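Fairclough Boards > Home and Service Robots > Safety and Good Practice

Email this thread | Print this page

Posted in June by tlencho
Filed under: Standards talk, Hands and grippers

Speed limits near people: what do you all write down?

tlencho
OK so I'm redoing our bench rules and I'm stuck on the hand section. The old sheet (Abimbola Uzor wrote it before she moved to Ellside, and it was pretty good!) says "slow near people" and that's it. Slow how? I want an actual number in there, plus something about who holds the stop button. What's on your sheet?

glenys_h
We cap it at 400 mm a second any time a person is inside the tape, and whoever holds the stop does nothing else. No laptop, no phone, no coffee. People grumble about that last part every single time and I don't care.

custau_fan
400 seems like a lot for a hand with fingers. Our Custau arm came with a lower default and we just left it alone. Why would you raise it?

glenys_h
We didn't raise it, ours is a different arm and that's what came out of our risk assessment. Please don't copy my number! Do your own assessment for your own hand. A padded paddle and a jointed finger pinch very differently.

feven_g
+1 to Glenys. A speed cap alone won't save your fingers if the grip force is set to something silly. We log force and speed on the same line of the sheet, and if one changes, both get signed again.

tlencho
Oh, I like both on one line — stealing that. Second question then. Do you have rules for what goes on the table? Ours says "soft household items" and that's where the arguments start.

custau_fan
Anything that won't shatter. Why make it complicated?

feven_g
Because soft stuff has its own problems. Bagged laundry is the one I'd write up properly. The plastic slides, the cloth inside shifts, and folks keep reaching in to straighten it while the hand is still live. Our rule is hands off until the stop is pressed and the operator says "clear" out loud.

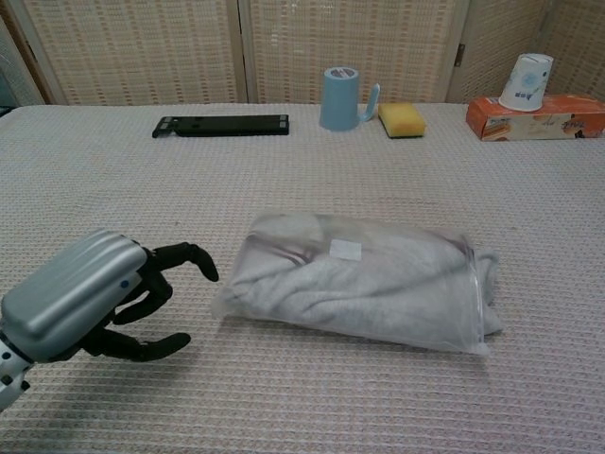 I'd also keep spare items at the back edge, well out of the finger path, and only have one thing in the grasp area at a time. We went through 2 drafts before everyone agreed on where "the back" starts, so measure it and put that on the sheet too.

custau_fan
Saying "clear" out loud when you're alone in the room feels goofy.

glenys_h
Then don't run it alone? That's rule 3 on ours.

custau_fan
Fine, but some of us have tiny teams. I still think a good default and common sense gets you most of the way.

tlencho
We're tiny too, and I'm still going with two people. Draft goes to Oisín Fitzgerald tonight for comments, and I'll post it once he's marked it up.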